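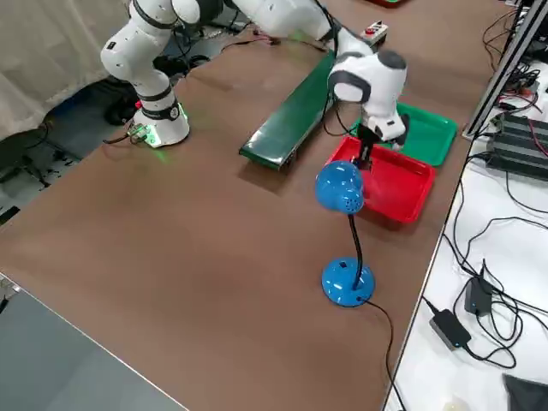 *Brown tabletop, blue lamp, and one tray overlapping the other.*

# In Praise of the Shallow Tray

I have owned a lot of desk organizers. Drawer inserts, stacking cubes, a spinning thing from Trilla that I loved for maybe a week (it squeaked!). These days I'm a tray person, and I'm afraid I've become a bit of a bore about it.

Look at the red one and the green one. Both shallow, and a nice strong color each, so you'd never mix them up. The red tray has a raised rim, and a rim is what I shop for now. I do beadwork and small repairs at home, and a bead that rolls on a bare table is a bead you'll be meeting again in November, with your bare foot.

My own system is simple. Green is for stuff waiting its turn, red is for whatever I'm working on right now, and red gets cleared before supper. An empty tray at the end of the day makes me ridiculously happy. I let mine overlap a little too, like these do, and it saves me a few inches I badly need – my table came out of the old Stefanou stationery store and was clearly built for somebody with shorter elbows.

Then there's the lamp. I'm jealous of that blue! Mine is a beige Skurkholm I paid $12 for at a yard sale, and I spent years with it parked way in the back corner, where it lit up the wall beautifully and my hands not at all. Now it sits up front next to the red tray. Try yours in a few spots after dark before you settle, and watch where the shadow of your own hand falls.

If you're starting from scratch, buy 2 trays and stop. I once came home from Muterach with 6 of them, all different colors, and within a month four were holding mail. The brown tabletop I'd leave alone. Red and green both look great against it, and it hides coffee rings like a champ.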